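Ticket 41: Paper top on the sorting table keeps creeping
Opened by: Asmaa Helmy
Status: Closed
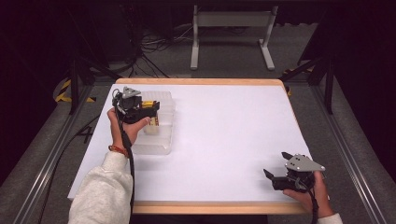
Photo: Asmaa Helmy / Dramstead workroom

July 5, 2019 – Okay, so the white paper on the sorting table is driving me up the wall. Every time I slide the clear plastic box across it, the sheet wants to come along for the ride, and then I've got a ripple right where I'm trying to set small things down. I've been keeping the box over on the left side, which helps a bit, but I'd love to use the whole top again!

Tried so far:
– Smoothed it out by hand from the middle. Good for 20 minutes, then the ripple came back.
– Taped the two short sides to the light wood border. Better, but it still bubbles in the center.
– Turned the box end for end in case one rib on the bottom was catching. No change that I could feel.

Reply from Costel Pîrvu:
Is the paper cut to the full size of the top, or does it stop short of the wood? We had this on the Puvari table and ours was a hair too big, so it had nowhere to go but up. Also, please don't tape onto the border, it pulls the finish.

Reply from Asmaa:
Oops, tape is off. And you're right, it was a tight fit along the far edge. I trimmed a sliver off with the long ruler and put it back down – much flatter already. Still a little drift when the box is full, though.

Reply from Costel:
Lift the box when it's full, slide it when it's empty. If that's a pain, try a few dots of the removable glue under the corners. Veronica Vlad has the tube, or she did last time I looked. Go easy, you want to be able to peel the sheet when it gets grubby.

Reply from Asmaa:
Got the glue from Veronica (it was in the Dresa drawer, under all the labels). One dot in each corner, pressed flat, left it alone over lunch. I've been pushing the box back and forth all afternoon and the sheet is staying put. I wrote the new paper size on the end of the roll so the next one gets cut right the first time. Closing this – thanks, Costel!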